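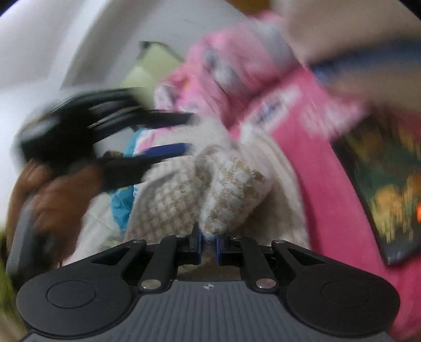
*Two grippers, one checkered cloth.*

# Software Engineer, Manipulation Data and Control (Draltum team)

Wadberg is hiring one engineer for the team that writes Draltum, our control and perception stack for handling cloth. Cloth has no fixed shape, hides half of itself behind the other half, and has never read a paper on state estimation. If your last job involved rigid boxes and you found it a little too peaceful, please keep reading.

The team is 11 people in Bollstead, on the second floor above a tile showroom. We record demonstrations with hand-held grippers, turn them into trajectories, train policies on those, and then find out on a real pair of arms which of our assumptions were decorative. You would own a good part of the middle.

## What you'd work on

- **Trajectory recovery.** Our pose tracker copes well until somebody moves quickly, and people handling laundry move quickly. You'd take over the visual-inertial pipeline, including the calibration script with 16 command-line flags, three of which do something.
- **Two-handed timing.** Left and right devices log on separate clocks. We align them to within a few milliseconds on a good day and would like more good days.
- **Grasp state from wrist video.** Did the fingers get one layer, two, or a pinch of air? The current classifier is confident in all cases.
- **Shakya**, our internal replay and labeling tool. It began as a weekend script and now has users, who have opinions. It needs a proper timeline view and an undo button that undoes.
- **The planner handoff.** The learned policy proposes motions and an older, grumpier planner checks them for reach and collisions. They disagree often. You'd help decide who's right and log it in a way that we can read in February when everyone has forgotten.

## What we'd like you to bring

Solid Python and C++ that other people have had to live with. Some time spent with camera geometry, filtering or SLAM, enough to have a favorite sign error. You should be comfortable reading through raw recordings by eye when the metrics look fine and the robot doesn't.

ROS 2 experience helps. So does having trained an imitation policy of any kind, even one that mostly imitated your mistakes. A PhD is welcome but gets no extra desk space. We don't need you to know anything about textiles; you will pick up the difference between a hem and a seam faster than you'd planned.

## The practical part

Full time, on site at least three days a week - the arms can't be reached from your kitchen, for which our insurer is grateful. Core hours start at 10 a.m. Relocation help is available, as are 25-hour-free weekends, meaning we don't work them. The codebase has roughly 195 open issues, and you will not be assigned all of them.

## How to apply

Use the form on the Wadberg careers page and pick "Draltum - manipulation software." Attach a résumé and a page or less about a bug that took you far too long to find. Skip the cover letter unless you enjoy writing them.

The process is a phone call, a paired debugging session on one of our recordings, and an afternoon in Bollstead with the team. We pay for the travel and for lunch. You'll hear back either way, usually within 11 working days.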